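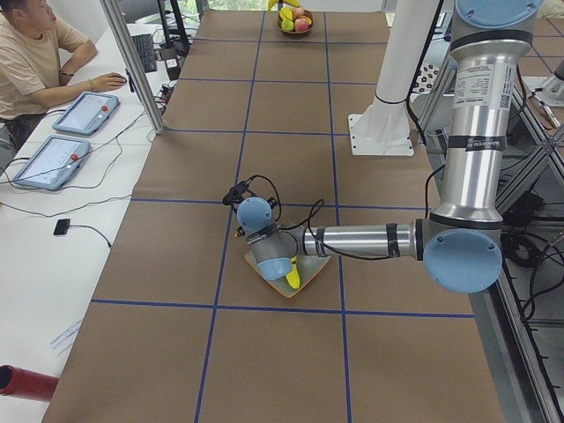 The long table, with the brown paper on and the blue tape down

Hello all,

Thank you, Orla, for getting the ball rolling on the children's Bibles. I meant to answer before supper last night and then my sister called, so please forgive the wait. I've put your note in below and will try to take things in order, though you know how I wander.

Orla Ó Dubhghaill wrote:
> Could somebody who has handled both the Tamberg and the Livau
> tell me which one holds up better with second graders? I have
> to order by Saturday to get the church price. Also, do we want
> names stamped on the covers this year? And is anyone attached
> to the old maroon ones in the cupboard?
> Orla

I have used both, and my grandson has the Livau at home, so I can tell you what one looks like after a hard winter in a backpack. The cover is soft and padded and he loves it, but the corners have gone fuzzy and the ribbon came out by Christmas. The print is nice and large. The pictures are all bunched together in the middle, and he goes straight to Jonah every single time and I have given up steering him anywhere else.

The Tamberg is plainer to look at, I'll grant you. It has a hard cover, sewn pages, and little maps in the back that even the grownups end up using. It opens flat from the first day, so small hands don't have to wrestle it. There are 347 short notes scattered through it explaining words like "tabernacle" and "Pharisee," and I've been caught out by a couple of them myself! If it were only me choosing I'd go with the Tamberg in the green.

As for price, Bustodik gives the church rate on orders of up to 100 copies mixed, so you could get mostly Tambergs and a few Livaus for the little ones who are just starting to sound things out. Ask them whether shipping is included. Last time it wasn't, and I had quite a conversation with the man on the phone, who was very sweet about it in the end.

Names on the covers, yes please, if we can manage it. My own from third grade has my maiden name in gold, and I still take it down now and then. Do check the spellings with the parents first. We had a Kathryn one year who became a Catherine and her mother has not forgotten it.

The maroon ones I would pass along. I counted 70 in decent shape, and the Jeon family said they know a summer camp that would be glad of them. A few have crayon in Leviticus but the rest is perfectly readable.

Let me know if you'd like to borrow my two copies to look over. I'll have them in my tote bag after the late service.

Love to everybody, and Orla, I hope your knee is better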